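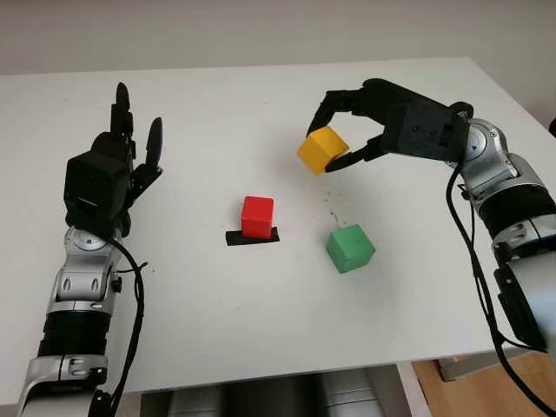
2021-03-28

Spent the weekend sorting out the block collection, so this will be a long one. Mute me if you don't care about coloured cubes.

Background for new followers: I buy, clean and sell on used building blocks. Plain cubes mostly, some planks and arches. Schools and daycares clear them out by the tub and I take them home.

This lot came from a daycare in Rowbotham that was closing one of its rooms. Price was $251 for the lot, pick up only. They'd put everything in garbage bags, which I don't recommend. Two had split by the time I got to the car.

Final count after sorting: 719 good ones. The ad said 800. I don't think anyone was being dishonest. If you count the chewed ones and the ones with no paint left on a side, it probably gets there.

How I sort. Everything goes on a white surface first. I used to do it on the carpet and then on a brown table, and I missed all kinds of marks. On white you can see a grubby edge straight away, and you can tell your yellows apart.

Yellow is the hard colour. Reds fade a bit but they stay red. Yellow goes toward cream, or toward orange if it's been near a heater. I had three different yellows in this lot and they won't be sold together.

I check cubes one at a time, lifted up and tilted so the top and a side are both showing. If the top looks lighter than the side, turn it over and look again before you blame the paint. Usually it's only the light coming from overhead.

Then I check the corners. A dent is fine. A splinter is not. Anything splintery goes in the sanding tub, and the sanding tub is already full from last July.

Cleaning: barely damp cloth, a drop of dish soap, dry cloth straight after. Don't soak wooden blocks. I did that with my first batch and the grain came up rough on every one of them.

Plastic ones can go in a mesh bag in the sink with warm water. Let them drain on a towel overnight.

Someone asked about stickers. Warm the sticker with a hair dryer, peel slowly, and rub off what's left with cooking oil. Wash the oil off after. If there's a name written under the sticker in marker, it's there for good. I keep those for my own tub.

Makers, as far as I can tell. A good part of the wooden ones are Tomik. They have a slightly rounded edge and they're heavier in the hand. The sharper-edged ones look like older Damard. Neither kind is stamped, so I'm going by other sets I've had through here.

They don't stack together well. The Damard cubes are a hair larger. You won't see it with two, but by the time you have a tall tower it leans. If you're buying for a kid who builds up, stick to one maker.

Sets. I make up small ones by colour, with the same number of each, and a bigger mixed one for daycares. Small sets go in a cotton drawstring bag. The big one goes in a lidded tub from Fultance, which is the only local shop that still carries the square size. Round tubs waste half the space.

Reply to a few people: no, I don't repaint. I don't know what every kid is going to put in their mouth and I'd sooner not be responsible for it. The faded ones go cheap and they build just as well.

Also yes, you can have single colours. Red I have plenty of. Green I'm nearly out of. Blue depends on whether the daycare mix sells first.

Things found in the bags with the blocks: a mitten, a plastic giraffe, a lot of sand, half a crayon, one domino. The giraffe has been washed and is staying here.

For anyone wanting to use cubes with little ones, start with fewer than you think. Put out a couple in colours that are easy to tell apart and leave the tub in the closet. When the whole tub is on the table most kids just sweep it onto the floor.

A good first game is asking for a colour and having them hand it to you. After that, ask them to put one on top of another. Leave plenty of clear table between the blocks so small hands can get around them.

Cubes sized for a whole-hand grip are easier than the tiny ones. I don't sell the tiny ones at all, for the obvious reason.

Prices go up tomorrow once I've weighed the tubs for postage. Local pick up is free, and I'm happy to meet in the Rowbotham library parking lot again.

Splintery ones are free to anybody with a sander and some patience. Message me before you come, the tub is heavy and I'll need to drag it out from behind the freezer.

Edit to the post about stickers: canola is fine. Don't use olive oil, the smell hangs around for weeks.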